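Bivance home chores project: progress report for March
To: Wilma Mertens, Van der Linden 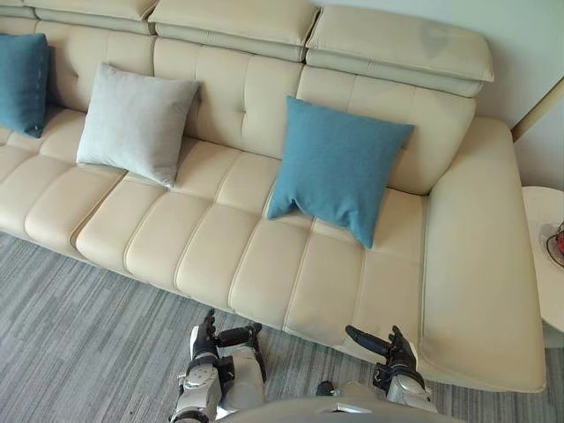

Hi Wilma, you asked for the plain version this time, so I'll skip the slides. The big question you keep putting to me is whether a machine can tidy a living room yet. My answer for March is "sort of, if you're patient"!

We logged 1,386 attempts this month, and 242 of them were throw cushions. Cushions are harder than I promised you back in the proposal (sorry!). A mug has one shape. A cushion folds, slumps over, slides down the backrest and looks different every time you let go of it. Our best routine grips a corner, lifts, and sets the cushion back against the sofa, and on a good run it takes 40 seconds. I can do it in 2, while holding coffee.

Color matters more than I'd expected too. A teal cushion on a cream sofa is easy to pick out, but a light gray one gives the software a lot more trouble, especially late in the afternoon when the shadows get long. Estadero sent us a new version of their vision package on Tuesday and it seems better with the gray, though I want another couple of weeks before I swear to it.

Wiping down the seats is further behind. The padded channels have seams between them and the cloth keeps catching, so we've gone back to slower strokes. Carpet pickup is coming along nicely, at least for socks and toys.

Money is fine. We're a little under on parts and a little over on travel to the Skitidville house, and I'd like to move the difference across if you're okay with that. I also need your yes on the second set of fingertips before I can place the order.

Next up is blankets. Wish us luck!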